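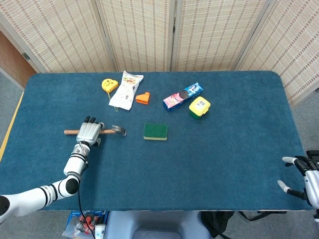
Vol. 5, No. 2

# The Bridge Vote

By Séverine Bouvier

The polls in Cotcombe closed at eight on a Wednesday night in January, and by nine the line of people waiting to hear the result ran out of the council building, down the steps and past the bakery. It was well below freezing. Somebody had brought a trumpet.

I have covered national elections in which people could barely be bothered to cross the street. So I can't tell you how happy it made me to stand in a river town on a border most maps draw in the thinnest possible line, and listen to grown adults argue (loudly, with gloves on) about toll revenue.

The question on the ballot was a simple one. Should Cotcombe and Sturnier, the town on the opposite bank and in the neighboring country, run their bridge, their ambulance service and their secondary school together, under one elected board? Sturnier had voted yes in the fall. Cotcombe's mayor, a man named Rolland who has held the job through four elections, wanted a no, and he wanted it badly. He gave speeches outside the train station every morning for a month. He warned of foreign tax collectors. He warned of losing the fire trucks. At one point he warned of Sturnier's geese, and I'm told the geese are in fact a problem.

He lost by 80 votes.

That margin deserves a moment, since 2,076 ballots were cast in a town where municipal turnout usually stops somewhere short of half. You could hear the number travel back through the line. People repeated it to each other, and then the trumpet started up, badly, and a woman near me began laughing and couldn't stop.

## A long quarrel over a short bridge

The two towns have shared a bridge for longer than they've shared a trade bloc, and for most of that time they've squabbled about who paints it. The center line is the border. For years the Cotcombe half was green and the Sturnier half was a sort of mustard, and the road crews would each stop plowing at the middle, leaving a ridge of snow that commuters learned to hit at speed.

Gervásio Fontes moved to Sturnier from the coast to teach geography and ended up leading the yes campaign on both sides of the water. He is a terrific talker, quick and a little hoarse, and he'll draw on any surface you leave near him. He drew me the ambulance routes on a paper placemat. If you have a heart attack on the east side of Cotcombe, the nearest ambulance is in Sturnier, a few minutes off. The one that used to come was from the regional hospital, on the far side of a range of hills.

"Everyone here had a story about that road," he told me. "I didn't have to persuade anybody about the road. I had to persuade them they were allowed to fix it."

The two capitals hadn't been much help. Both governments love to talk about friendship across the river, and ministers from each have been photographed shaking hands on that bridge more than once. When the towns wrote asking for legal permission to merge a few services, one ministry took most of a year to answer, and the other sent a brochure.

What finally moved things was Kusten, the regional daily, which began printing the letters. All of them, week after week, the furious ones included. Rolland wrote in. So did his sister, who disagreed with him. The letters page ran to a double spread by Christmas, and people in the café on the Cotcombe side read bits of it aloud over breakfast. I've gone back through the archive and it's marvelous stuff, funny and petty and much better informed than most of what I hear in parliament.

## Five seats

The new board will have five members: two from each town and a chair picked by the other four. It has no power to tax. It can set the bridge toll, hire paramedics and decide what language math gets taught in, and I'd bet on the last of these causing the most shouting.

There are real worries. Pensions for staff on the two sides don't match up, and the lawyers I spoke to winced when I raised it. Ambulance drivers from Sturnier earn more than their colleagues over the water. The towns' budgets don't even begin in the same month. And either national government could still challenge the arrangement in court, though with campaigns coming up in both countries, neither seems eager to be the one that takes away an ambulance.

Rolland gave me coffee the morning after. He looked tired and was good company. He still thinks the board is a mistake and he's going to run for one of Cotcombe's two seats on it, on a promise to keep an eye on the money. Fontes, when I passed this along, was delighted. He'd already heard, and he'd started on a placemat of the first meeting's agenda.

Item one is what color to paint the bridge.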